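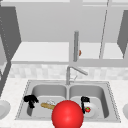 Issue 964, page 2

Supported living comes to Clakesau

We have been waiting a long time to write this one! Starting in March, Tuvach will offer supported living services in Clakesau and the small towns along the Parsons road, for adults with developmental disabilities who want a place of their own and some help running it.

Support is set up person by person. One tenant may want someone to come by for an hour on bill day, and another may want help every morning with breakfast, medication and getting to the bus (we have both on the list already, and they are very excited). Staff hours can go up or down as life changes, and you pick the people who work with you. If it isn't a good match, tell us and we will find someone else.

We also have news on the money side. The Dodotano Fund has agreed to help with move-in costs, up to $1000 per person. It can go toward a deposit, dishes, bedding, a phone line – whatever gets the door open. Rent itself is not covered, but our housing desk can go over vouchers with you and your family.

Nearly 700 households filled out our housing survey last fall, and so many of you wrote long notes in the margins. We read them all. The most common request was for evening and weekend staff, so both are part of the service from day one.

Information nights will be held at the Parsons library at 6:30 p.m. through February. ASL interpreters will be there, and plain-language packets are at the front desk. Bring your parents, your roommate, your service coordinator – and your questions!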